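Household waste collection to change in Ninder

8/21/19

From next month the households of Ninder will put out their waste in a different way. The town council has decided that paper and glass will be collected separately, on the same day, by the company Ashworth, which already does this work in Brirkell.

The change concerns 3042 addresses. Each of them will get a letter with the new collection days, and the letter also explains where the old sacks can be given back. Residents of the streets behind the railway station keep their present day, as the big lorries can not turn there.

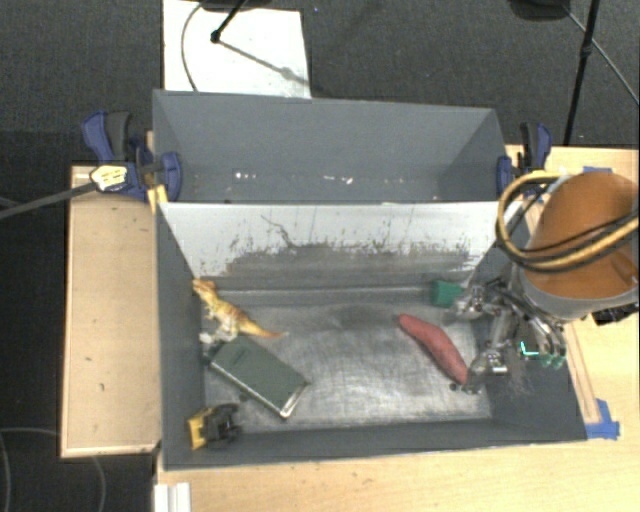

According to Bülent Dönmez, who is responsible for the waste service at the council, the test in July was made with 200 households in the Prinstead quarter. "Most people have understood the system after the first week. The glass was cleaner than we expected, but with the paper we have still found many plastic bags," he told our newspaper.

The council expects that roughly 3000 addresses will take part from the first day. The remaining ones are blocks of flats, where the owners must first find a place for the common containers. For them the old rules stay valid until the end of the year.

The yearly fee is not changed. Questions can be asked at the town hall, on the ground floor, room 2, during the normal opening hours. The letter is also available there in larger print.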